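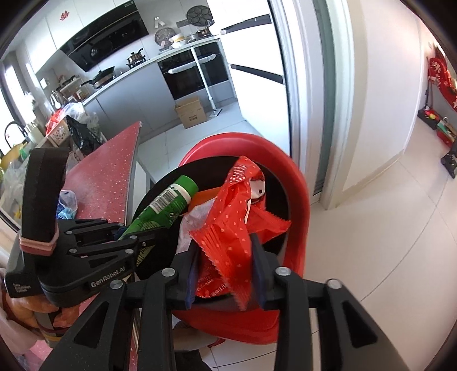

Chapter 4. Clearing One Surface

28 August 2021, Household Practice desk, Zosidness Open Textbooks

Start small. One table, one counter, one stretch of either. Chapter 3 had you walk the whole home with a notepad and most readers come out of that tired and a bit cross, so this chapter is short on walking. Pull the bin up to the counter first. A wide rim helps, a black bag folded over it, and then wrappers go straight down, like the red one with the white dots sitting on top of the heap there. No second pile "for later". A second pile is just a new mess with a nicer name.

Terms you need for this chapter:

Surface - anything flat you put things down on and forget.
Stayer - an item that lives on the surface.
Mover - belongs in the home, lives elsewhere.
Goer - trash, recycling, give away.

Most of the work is movers. Goers are easy, you mostly know a wrapper when you see one. Stayers argue with you. Give yourself a limit before starting and write it down. The Sanna method (section 4.3) uses a tray, whatever fits on the tray stays. The Ireck method has no tray and one basket per room. Either works, pick one and dont mix them in the same week.

Tubes and small boxes get their own section. Hand cream, toothpaste, ointment, glue, they all look alike lying down and they roll. Pick each one up. Read it. Check the date if theres one printed, usually by the crimp, and press it to see what's left.
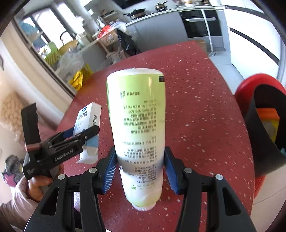 Fig. 4.1 Squeeze tube held cap down, bandage box behind on the table.

Three questions per tube. Is there enough in it to bother? Is it in date? Do you already have one open? Two open tubes of the same thing means finish the older one first, tape them together if you have to.

First aid items are movers, nearly always. Bandages end up on the table after a cut finger and then stay for a month. Put them back with the rest of the kit, all in one container, on a shelf you can reach with one hand.

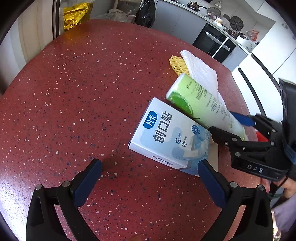 Flat boxes stack, tubes don't, so stand tubes in a cup or a short jar and lay the boxes beside it. Loose cards and leaflets go back inside the box they came from. If a box is crushed or the flap is gone, use a small bag and write on it what's inside.

Last job, wipe. Edge as well as top, crumbs collect under a rounded edge and speckled tops hide them very well. Run your palm over it and feel.

Exercise 4A. Clear one surface at home using either method. Note down stayers, movers and goers in seperate columns. Leave it alone overnight and look again in the morning. Bring the list to section 4.2.

Related chapters
Chapter 3. Walking the Home With a Notepad
Chapter 5. Drawers, Shallow and Deep
Chapter 6. The Elix Label System
Chapter 9. Getting Ready for November Guests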